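Araya puts the tray back on the table, and asks whether anyone needs another tableware range

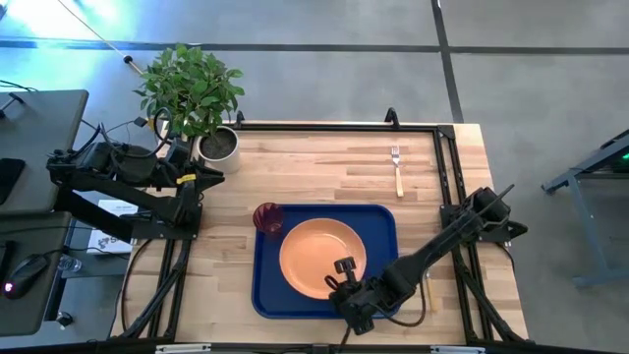
1/25/22 – Araya, the independent homeware shop, will start selling a short list of everyday tableware in March. It is called Follik, and the shop's own founder is not sure you should buy it.

"Most people have enough plates," said Lizelle Mofokeng, who started Araya with Bereket Wako. "If yours aren't chipped, keep them. We would sooner sell you one tray you use every day than a boxed set that lives on top of the wardrobe."

Follik is meant for one person eating at a small table. The range has a tray, a plate with a raised rim, a cup and wooden-handled cutlery, all sold singly. There are 3 colours, including the dark blue and orange that testers argued over most. There is no gift box and there will be no "starter bundle", a phrase Mofokeng has asked staff to stop using.

Araya sent trial pieces to 141 households last year and asked them to be rude if they felt like it. Many were. Of those, 45 said they would not swap what they already owned. Several doubted that a tray was any use at a table at all, and a few went on doubting after two months with one.

"I thought trays were for hospitals and breakfast in bed," said Tiruwork Sisay, one of the testers. "I still carry my plate in my hand half the time. The tray does catch the crumbs, I'll give it that."

Zinash Assefa, who chose the final pieces, is wary of the claims usually made for tableware. "A plate won't make you eat better or slow down. It has to hold your dinner – and the rim should stop the peas. We left everything else off the label."

Prices will be given on the shelf and will not be "reduced" from a higher figure that was never charged.

Press enquiries and sample requests: Nahuel Jara, Araya press desk. Samples are on loan and must be returned washed.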